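トイレ掃除セルの段取りと手首まわりの保守について語るスレ

投稿者:みずまわり係
Roseder の水回りセル、ようやく毎日動かせる状態になってきたので、段取りと保守のやり方を書いておきます! 同じようなヒューマノイドで便器のブラシがけをやっている人がいたら、ぜひ突っ込みを入れてください。こういう話ができる場所がほとんどなくて、ずっと書きたかったんです。

構成は、本体が吊りケーブルつきの二足、上位の制御が Ukgate、手の制御は Husoton のドライバをそのまま使っています。稼働時間は今朝の点検で661時間になりました。腰や膝はびっくりするくらい手がかからなくて、面倒を見る時間のほとんどが右手首と、その先の道具に消えています。

まず道具の話から。市販のブラシは柄が細く、硬い指でつかむと軸まわりにくるっと回ってしまいます。毛先が壁に当たった瞬間に回るので、軌道をいくら直してもだめでした。うちは握る部分だけ巻いて太らせています。最初は巻き終わりを指の当たる側に置いていて、そこからめくれてきました。いまは手のひら側に逃がしています。たったそれだけで巻き直しの間隔がぐんと延びて、しばらくにやにやしていました。

始業前は次の順で見ています。

便器の位置を床の目印に合わせる
ふたを上げておく
ブラシ立ての位置を決め治具で合わせる
右手で柄を握らせ、手首を左右に振って滑りを見る
滑ったら巻き直し、滑らなければ原点確認へ

握らせたあとの確認は頭のカメラ越しにもやります。指が巻いた部分の真ん中に来ているか、毛先の向きがどうか、慣れると一目で判断できるようになります。

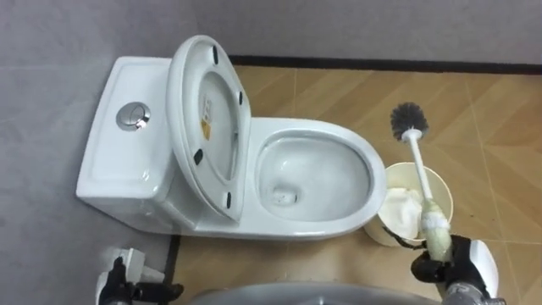

Evanthia Sarantis
巻いて太らせるやり方には反対です。うちも半年それで粘りましたが、巻いた層そのものが柄の上でずれ始めるんですよね。外側をしっかり握れていても、中で芯が回る。しかも外から見てもわからない。柄を切って四角い断面のアダプタを差し込み、ピンで止めたほうが、保守は断然楽になります。手間は最初の一回だけです。

投稿者:kanikama_servo
四角アダプタ派に一票。ただ、ピンは抜けます(経験者)。ゆるみ止めを塗ってください。あと、ブラシ立ての治具の寸法を教えてほしいです。うちは立てが毎回ちょっとずつ逃げて、取りに行くところで空振りします。

投稿者:みずまわり係
芯の空転、たしかに一度ありました! あのときは手の制御のせいだと思い込んで、Husoton の設定を半日いじっていました。悔しい。

それでもまだ巻くほうで行きたいのは、ブラシを消耗品として気軽に替えたいからです。毛が開いたら捨てて、新しい柄に巻いて、はい次、という流れが気に入っているんです。空転対策として、いまは巻く前に柄を紙やすりで荒らし、柄と巻いた部分をまたぐように油性ペンで線を一本引いています。線がずれたら中で回っている印です。

治具のほうは、便器の外側から立ての中心までが83ミリになるように切ったただの板です。立てを置いて、板を当てて、板を抜く。許容は3ミリまでで、それを超えたら置き直し。床に固定していないので、当たったときは立てが逃げてくれます。固定していた頃は、手首が先に悲鳴を上げていました。

それから姿勢。便器の奥を磨くと右肩が前に出て、上体が一緒に持っていかれます。バランス制御が頑張ってくれるものの、足首の電流がじわじわ上がって、長く続けると温度の警告が出ます。うちは左腕を上げた姿勢を初期値にして、タンクのそばに左手を置くようにしました。 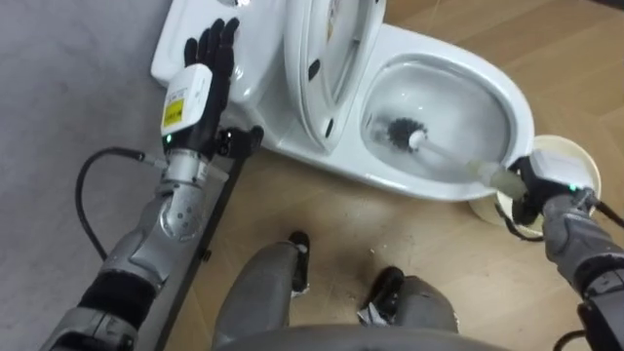

左腕の姿勢を決めるときにいちばん気をつかったのは、手首から出ているケーブルの余り具合です。短すぎると腕を上げたときに突っ張るし、長すぎると自分の前腕に引っかかります。うちでは腕をいちばん高く上げた姿勢と、だらんと下げた姿勢の両方で輪の大きさを見て、どちらでもコネクタの根元が曲がらない長さに決めています。片方の姿勢だけで合わせると、あとで必ずやり直しになります。三回やり直したので間違いありません。

投稿者:Aliki
ケーブルの話、助かります。ちょうど昨日、根元の曲がりで一本だめにしたところでした。
質問です。左手はタンクに触れさせているんですか、それとも浮かせたまま? 触れさせると接触判定が暴れませんか。

投稿者:kanikama_servo
触れさせるのは怖いなあ。陶器ですよ。指先で押し込んだら割れるか、指が折れるか、どっちかでしょう。自分なら浮かせたままにして、バランスは腰で取らせます。

投稿者:みずまわり係
Aliki さん、両方使い分けています。手前を磨くときは浮かせて、奥に入るときだけ軽く当てます。接触判定はやっぱり暴れました! 対策は地味で、左手の位置制御を柔らかくして、指は伸ばしたまま握り動作を禁止しただけです。体重はかけません。上体の揺れを手のひらで感じ取らせるくらいの当て方です。

kanikama_servo さんの心配はよくわかります。うちも最初の頃は便器の代わりに段ボール箱で練習していました。箱のへこみ具合を見ながら当てる強さを下げていって、へこまなくなってから陶器に移りました。効果は数字にも出ていて、足首の温度警告は、208回分のログで比べると、当てる姿勢にしてから一度も出ていません。

当てる位置はタンクの側面にしています。上面に手を置く案も試しましたが、洗浄ボタンに近すぎて、姿勢がちょっと乱れると流してしまうんですよね。作業の途中で流れると水面の見え方が変わって、認識が一瞬迷います。
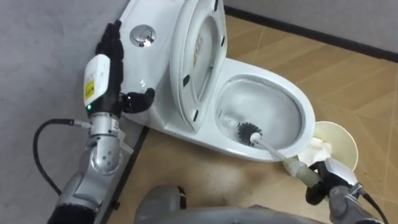
側面だと、横方向の揺れがまっすぐ手のひらに入ってくるので、ゲインの調整もやりやすかったです。指先だけで触れると関節のバックラッシュを拾って細かく震えます。もし真似する人がいたら、手首の角度を先に決めて、腕の伸ばしで近づけるのがおすすめです。逆の順番にすると、当たってから手首が探り始めて気持ち悪い動きになります(見ている分には面白い)。

Evanthia Sarantis
左手の使い方は納得しました。うちでも試します。ただ、奥を磨くときの右手首の負荷は別問題として残るはずです。ブラシを押しつける力をどこで制限していますか。手首で切っているなら、その前に指の腱が伸びると思います。

投稿者:みずまわり係
鋭い! 手首で切っていて、まさに指がやられました。いまは指の電流に上限を入れて、それを超えたら Ukgate 側でブラシを引く動きに切り替えています。手首のしきい値は非常用です。点検では指を一本ずつ曲げ伸ばしさせて、戻りの遅い指があれば、その日のうちに張りを見ます。ためると全部まとめてやることになって、つらいです。

終業の手順も書いておきます。ブラシを立てに戻し、腕を下ろして、膝を伸ばした待機姿勢に入れてから、頭の上のケーブルを目で追います。ねじれの向きが朝と同じならそのまま。変わっていたら一本ずつ戻します。床に垂れているほうは足の後ろへ回しておかないと、翌朝の一歩目で踏みます。
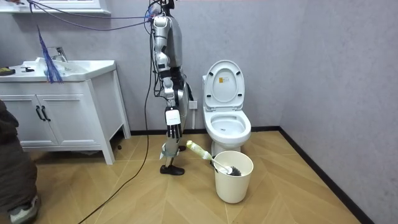
待機姿勢で必ず見るのは手の甲側です。ふだん下を向いて働いている手なので、水が伝うとしたら手首の継ぎ目に入り込みます。乾いた布で指の付け根から手首へ向けて拭いて、継ぎ目に綿棒を一周。綿棒が湿っていたら、その日は通電を切って朝まで置きます。防水の手袋も試しましたが、指の感覚がすっかり鈍って、柄をつかむ成功率ががくっと落ちたのでやめました。

投稿者:Mnguni住まい
手袋をやめたという話は意外でした。うちは薄手のものを使っていて、中に少し水が入る以外は問題なしです。つかむ成功率も変わりません。柄が太ければ手袋でいけるんじゃないでしょうか。

投稿者:みずまわり係
お、薄手ですか! うちで試したのは厚手でした。綿棒の作業が減るなら大歓迎なので、7月の定期点検に合わせて試してみます。中に入った水はどうしていますか? 毎回脱がせて乾かすとなると、指を一本ずつ抜くのが大変そうで。

投稿者:Mnguni住まい
指を全部伸ばした姿勢を「脱衣」という名前で登録してあります。呼び出して、手首側から裏返しにめくるだけ。裏返ったまま干しておけば朝には使えますよ。

投稿者:kanikama_servo
脱衣ポーズ、登録しました。治具の板も今夜切ります。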